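Serving Rolls in a Woven Basket

Let rolls and other pastries cool fully before they go in a basket. Warm bread gives off steam, and the bottom crust turns soft if it sits on a tight weave.

Check the length first. A long roll may need to lie corner to corner, or you can slice it and stand the pieces on edge. Line the basket with a clean cotton napkin if the pastry has a sticky glaze.

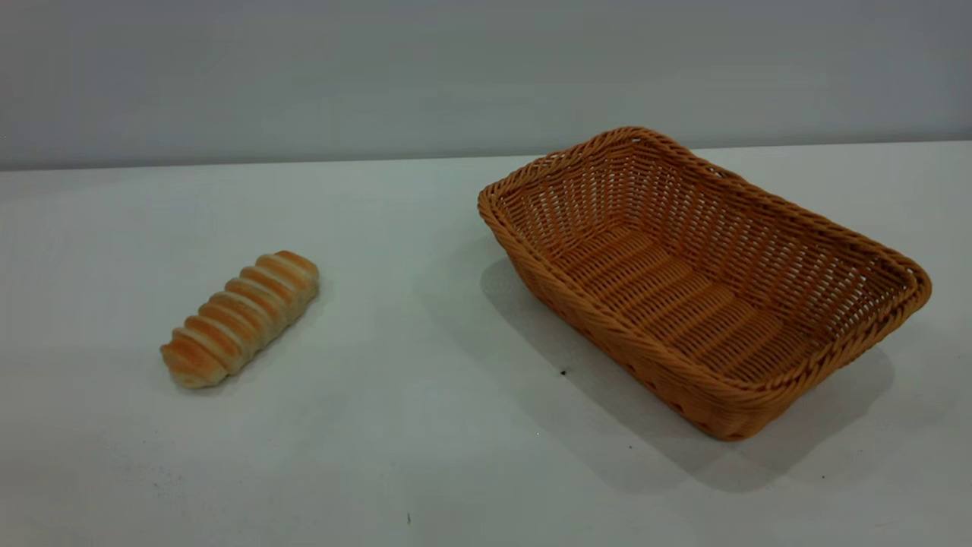
A ridged pastry roll and an open-weave bread basket.

To clean synthetic rattan, shake out the crumbs over the sink and go over the floor of the basket with a dry toothbrush. Wash in lukewarm water with a drop of dish soap - no dishwasher - and let it dry upside down on a towel. Store baskets with nothing heavy on top, or the rims will bend.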